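Let People Fix Their Old Computers
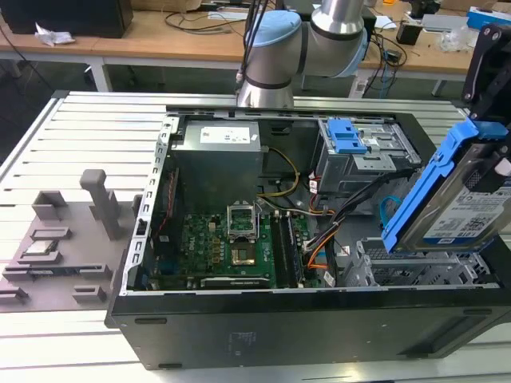
A desktop tower with the side panel off and the CPU socket open.

8th September

Quick one because I have to be out the door in 40 minutes.

My desktop quit in February. Dead. No fan, no light, nothing. Took it to the Ristanow counter at the mall and the guy typed the model number in and said it was "past service age." Didn't open it. Didn't even turn it around to look at the back. Then he showed me a new one for $973 and a payment plan.

Past service age! It's a computer, not a carton of milk.

I went to Vaněk instead, the little shop behind the tire place. They had it open before I'd finished complaining. Bad power supply. Used one off the shelf, 40 bucks, and I'm typing on it right now. Slow to start up, sure. So am I.

So here's my beef. We have let the people who sell us things decide when those things are finished. And we go along with it, becuase it's easier and the new one is shiny and the line is short. My mother kept a toaster going for most of my childhood with a butter knife and bad language. Ask somebody to open a toaster today. Half the time there isn't a screw to turn, just plastic snapped together so tight you'd need a hammer.

Desktops are one of the last things in the house you can still get into. Side comes off. Parts are sitting there. You pull one, you put one in. Phones, no. The Drisent vacuum I bought last year, no. Battery glued in, and when I called they told me opening it would void the warranty, which had already run out. Think about that one for a minute.

And don't tell me it's about safety. Some of it is, fine. Don't poke around inside a power supply, leave that to somebody trained. But a memory stick? A fan? A hard drive? Teenagers do it on their bedroom floor.

What I want isn't much. Sell the parts. Print the manual or put it online where a normal person can find it without making an account. Screws, please, the ordinary kind. And if the store won't repair a thing, the store should have to tell you who in town will. A card by the register. That's it.

I know the other side. A shop like Vaněk can't fix everything, old machines eat more power, at some point the software people stop sending updates and then you've got a real problem. True. I'd still rather make that call myself, at my own kitchen table, then have it made for me by a drop down menu.

The county hauls a truckload of this stuff out of the Flitivico transfer station every time I'm up there. Go look in the electronics bin some time. Plenty of it doesn't even have a scratch.

Anyway. Got to run. The vacuum is in the garage if anybody has a good hammer.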